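Sorting and Placing Household Objects on a Shared Tabletop
Student Project Report, Department of Applied Design, Endness College
Submitted 2021-09-03

1. Purpose

The project examined how small objects may be grouped on a shared table so that each group can be found and returned without labels. It was carried out as part of the Serra studio course. The question arose from the activity room at the Nilisa community center, where balls, blocks and other small items are used by several groups in the same afternoon and put away by whoever is last to leave.

2. Materials

The object set was limited to tennis balls and orange cubes. The two were chosen for their different behavior on a flat surface: a cube stays where it is placed, while a ball may roll if the table is disturbed. Round plates with a raised rim served as the destination for each group. Trays with square corners had been considered at the planning stage and were rejected on grounds of cost. The total budget for materials was 3527 cents, of which 1052 cents was spent on plates.

3. Layout

The work surface was a large white table. Its plain color made the objects easy to tell apart from the background, and no cloth or mat was laid over it. Plates were set with open space between them so that a ball could be put down on the bare table before being assigned to a group.
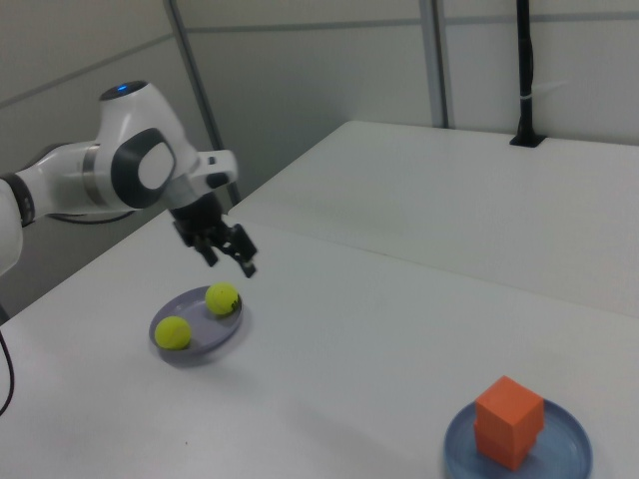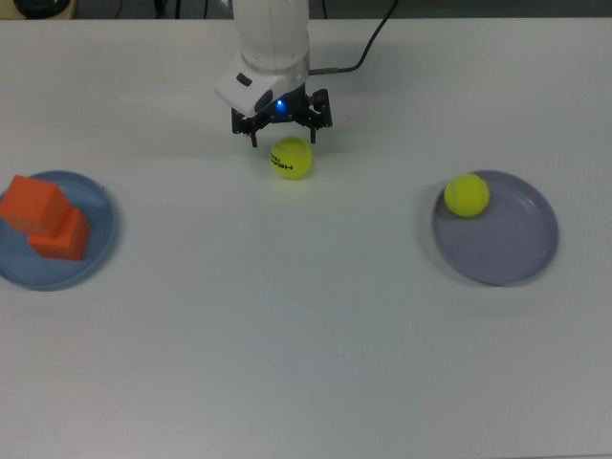
4. Procedure

Each trial began with a written layout naming the plate on which every object was to finish. Objects were moved one at a time. A trial was recorded as complete when all objects rested inside the rim of the correct plate. Cubes could be stacked, provided that the upper cube remained in place when released; exact alignment of the edges was not required. A total of 293 trials were recorded over 4 sessions.

5. Observations

The raised rim was of greater value for the balls than for the cubes. Balls set down near the middle of a plate tended to drift toward the rim and stop there. Stacking saved space on the plate but made the upper cube more likely to be knocked out of line by the next placement. The Mirnov layout guide, used in the course, recommends one plate per type of object, and the group found no reason to depart from it.

6. Further Work

A second round is planned for November with a larger object set, including items that neither stack nor roll. The group also intends to compare plates of different depths.

Comments (3)

studio_b: Did you try bowls? We had the same trouble with marbles last year and a shallow bowl fixed most of it.

kw_endness: Section 5 would be stronger with a table of results per session.

plainpaper: Useful for our classroom shelves, thank you. Please post the November results too.

This site uses cookies to remember your settings. By continuing to browse you accept our cookie policy. Accept | Manage preferences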